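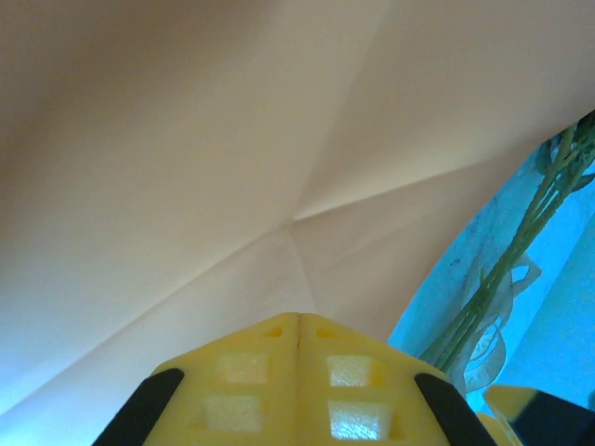

Abernathy Robotics, Soft Goods and Floristry Handling Group

Rarnico two-finger gripper for wrapped and flexible goods

The Rarnico is a parallel gripper with moulded yellow fingers and black rubber pads, supplied with a small camera at the wrist. It is meant for fabric, wrapping, ribbon, cut stems and other items that crease or bruise if they are held too hard. It fits any arm with the standard Abernathy flange and can be ordered with the adaptor plate for Troltby arms.

The pages that follow the order form cover wiring and software. Most of the questions we get are about safe and tidy use, so the working rules come first.

Before first use

The gripper is a part, and on its own it doesn't make a safe machine. Whoever puts the arm, gripper, table and controls together has to carry out a risk assessment for the finished cell. ISO 12100 sets out the general method and ISO 10218 deals with industrial robots. If people will share the space with a moving arm, ISO/TS 15066 should be read as well. Keep a written copy of the assessment next to the cell and go back to it whenever the fingers, the goods or the layout change.

Include the goods in the assessment. Ribbon and loose thread can catch on a joint and be pulled along with it. Stems may have thorns or cut ends. Wire hidden in a bouquet can scratch a hand during clearing, even with the arm stopped.

Setting the grip

Start at the lowest force setting and raise it one step at a time until the item holds through the full move. The default limit is 40 newtons and can only be changed with the supervisor code. Fabric and stems should be handled at 14 newtons or less. If an item slips at that setting, look at the pads and the approach angle before asking for more force.

Cloth should be taken by a fold or an edge. Pressing the fingertips down into a flat area gathers the material towards one point and leaves creases that may need steaming out. Where there is ribbon next to the part being picked, approach from the other side or move the ribbon clear first. For stems, close across the bundle well below the leaves.

Speed

Keep to 250 mm a second or below for all manual teaching. Run a new program at reduced speed for 20 full cycles with an operator watching and a hand near the stop button. Full speed may be used after that if the assessment allows it.

Pads and fingers

Check the pads at the start of each shift. Wipe them with a damp cloth and let them dry. Don't use solvent, which hardens the rubber. Replace both pads together when the surface is shiny, split or lifting at the tip, and in any case after nearly 2000 hours of running.

The fingers have square recesses on the face. Fluff, sap and bits of leaf collect in them and can mark pale cloth, so brush them out at the same time. A cracked finger must be taken out of use. Gluing it isn't an approved repair.

Isolate power before touching any of these parts. Pausing the program is not isolation.

Camera use

The camera looks along the fingers and is there to help with alignment. It is not a safety device and must not be used to detect people. Cloth held close to the lens can fill most of the view, so programs that rely on the picture need a rule for what happens when the target can't be found. We recommend a slow retreat along the approach path and then a stop.

If the camera may record staff, tell them beforehand, keep only the recordings you need and set a date for deleting them.

Two-arm cells

Many buyers fit a gripper to each of two arms over one table. Set a minimum gap between the finger blocks in the controller and test it with the real fingers fitted, as the model in older Liltura software is slightly short. A stop on one arm must stop the other.

What is supplied

Gripper body with two fingers
One pair of rubber pads, fitted
Wrist camera and bracket
Flange bolts and hex key
Printed safety sheet and pad log

Spare pads are sold in pairs. The Troltby adaptor plate is ordered separately.

Training and contact

The operator course takes half a day and is held at our Abernathy site. The next new dates are in September. Bookings and technical questions go to Kenji Marchetti through the contact form. Please give the serial number from the underside of the gripper body.

Page last revised March 2025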